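**Premosen water-and-net task kit, with the Garba bimanual policy package**

The Premosen kit is sold to laboratories that study how two arms can work together on wet objects. It comes with the task protocol, the demonstration set and the trained policy from our own study, so a new group can compare its method with ours from the first week.

## What we studied

Most policies for tabletop work are trained on dry and rigid things. We wanted to know what happens when the target floats and moves a little each time the tool touches the water. In our task, one arm uses a small hand net on toy fish and the other arm stays near the water to steady or push. The fish must go from one container to another.

Our demonstration set has 694 episodes, all recorded by teleoperation. Of these, 110 were kept away from training and used only for validation. The policy is the Garba model, which predicts short chunks of motion for both arms together. As a baseline we trained two separate models, one for each arm, on the same data.
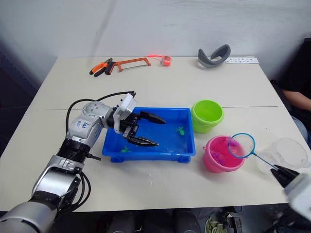

The joint model was better on every container we tried, and the difference was biggest when a fish was close to a rim. In this case the net alone often pushes the fish along the wall, and the second arm must close the way. The separate models learned both movements but started them at the wrong moment.

We did not clean the table between episodes. Tools and other unrelated items were left in view, and their places were changed during the recording in April. A version trained only on a clear table lost the net handle more often – we think it used the table edge as a landmark.

## What is included

- Toy fish, trays, buckets and hand nets
- Demonstration set with validation split
- Garba weights and training scripts
- Evaluation sheet for 60 trials

Arms, grippers and cameras are not included. The scripts expect two arms with parallel grippers. For other hands please write to us before ordering.

## Known limits

Clear containers remain difficult. The policy sometimes reaches through the place where a transparent cup is standing. Strong reflections on the water also reduce the success. Lamside, our second site, repeated the evaluation with different lamps and found the same weakness.

The net mesh should be replaced after 1,000 dips, or earlier if it hangs loose from the hoop.

## Ordering

The kit is shipped by Dirnow. University groups can ask for the data and weights without the hardware.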